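Fundo Snack Packing Room: Monthly Inspection Checklist with Comments
Site: Jutside building, ground floor
Form no. 3412
Date of inspection: 22 Nov 2024
Previous full inspection: April

How to fill in: write OK, Minor or Repair after each point. Comments are written under the section and not on a separate paper. If a point was not checked, please write "not checked" and leave it for the next round.

1. Floor and walkways

1.1 Floor swept, no crumbs or plastic film: OK
1.2 Floor tape lines readable and not lifting: Minor
1.3 Hazard tape at the side of the packing table in place: OK
1.4 Emergency exit door opens fully: OK
1.5 Boxes stacked no higher than the shoulder: OK

Comment: The tape near the exit door is lifting at one corner, over a length of 11 cm. I pressed it down but it will come up again. It should be replaced with the same width, because last time a narrower roll was used and it did not cover the old glue.

2. Packing table

2.1 Wooden top clean and dry before start: OK
2.2 No splinters, open joints or deep cuts: OK
2.3 Nothing on the table which does not belong to the order: OK
2.4 Table does not rock when pushed by hand: OK
2.5 Cleaning spray food-safe and labelled: Minor

Comment: I passed a dry cloth over the whole top and it did not catch anywhere. The Clindov spray bottle has lost half of its label. The product is the right one, but a new person could not know it. Please print a new label or take a new bottle from the cupboard.

3. Baskets and snack packets

3.1 Basket has no cracks, especially at the handle: OK
3.2 Basket washed this week and written in the wash list: Minor
3.3 Packets have no holes, open seams or swelling: OK
3.4 Best-before dates checked for each flavour: OK
3.5 Different sizes kept apart before they go in the basket: OK
3.6 Nothing sharp in the same basket as the packets: OK

Comment: The basket was clean, but the wash list was not signed. We put the packets out on the wood below the orange basket, the larger square ones on the left and the narrow ones on the right. In this way one can see quickly if a size is missing. Packets should go in one after another and not be pushed down, as the thin film opens easily at the seam.
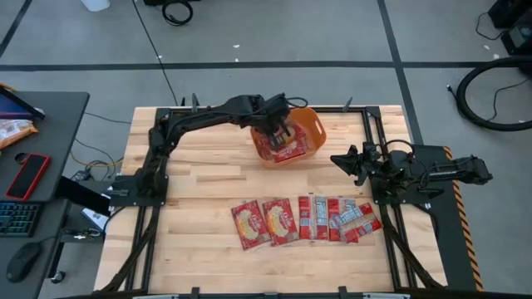

Kinsella depot asks whether the square packets could go in last in future, on top of the narrow ones. In their deliveries the big ones arrive with broken contents when they are at the bottom, and the customers complain more about these than about the small ones. They would also like that the baskets are not filled above the handle opening, so that the hand can go through without touching the goods.

Both wishes are reasonable and I have added them as points 3.7 and 3.8 for the next inspection. Until then the people at the table should already work like this. The limit of 200 baskets for one day stays the same.

4. Electrical and lighting

4.1 Cables without damage, nothing pinched: OK
4.2 Sockets fixed firmly to the wall: OK
4.3 All ceiling lamps working: Repair
4.4 Emergency stop tested: OK
4.5 Electrical cupboard closed and free in front: OK

Comment: One lamp above the storage shelves does not light. The tube was already changed, so I think the fault is in the holder. An electrician is needed for this point, please do not try it from a ladder.

5. First aid and fire

5.1 First aid box complete: Minor
5.2 Extinguisher seal unbroken, pressure in the green: OK
5.3 Escape plan hanging and readable: OK

Comment: There are only 7 small plasters left in the box. The blue ones should be bought, they are easier to find if one falls off near food.

Open points to be closed

Floor tape at exit door: within 11 days
Label for spray bottle: before next shift
Wash list signed: before next shift
Lamp holder over the shelves: within 7 days
Blue plasters: with the next order

Copy of this form to be kept in the folder beside the door. The old form from April can stay in the folder until all its points are crossed out.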